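Dividir un cajón grande sin taladrar

Un cajón hondo acaba siempre con todo mezclado. Para separarlo basta un tablero viejo cortado a la medida del interior y 2 pinzas de resorte, una en cada extremo. No hace falta que el tablero sea bonito – uno rayado sirve igual.
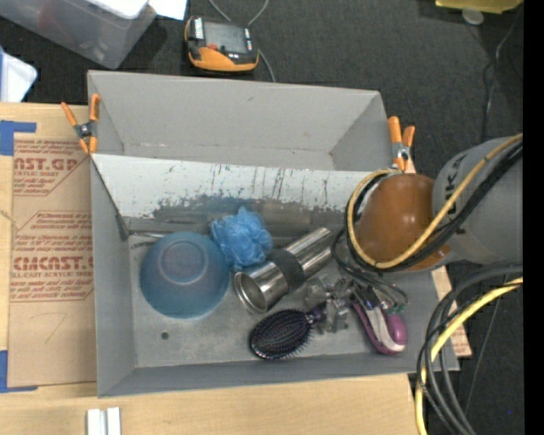

Cajón gris con panel divisorio y pinzas naranjas.

Delante, lo de uso diario: el cuenco, el vaso de acero, el cepillo, la esponja de malla. El vaso, tumbado, para que no vuelque al mover el cajón. La esponja se guarda escurrida.

Conviene dejar libre la parte de atrás hasta saber qué falta por guardar. Las pinzas se revisan cada mes – si el panel baila, se aprietan más cerca del borde.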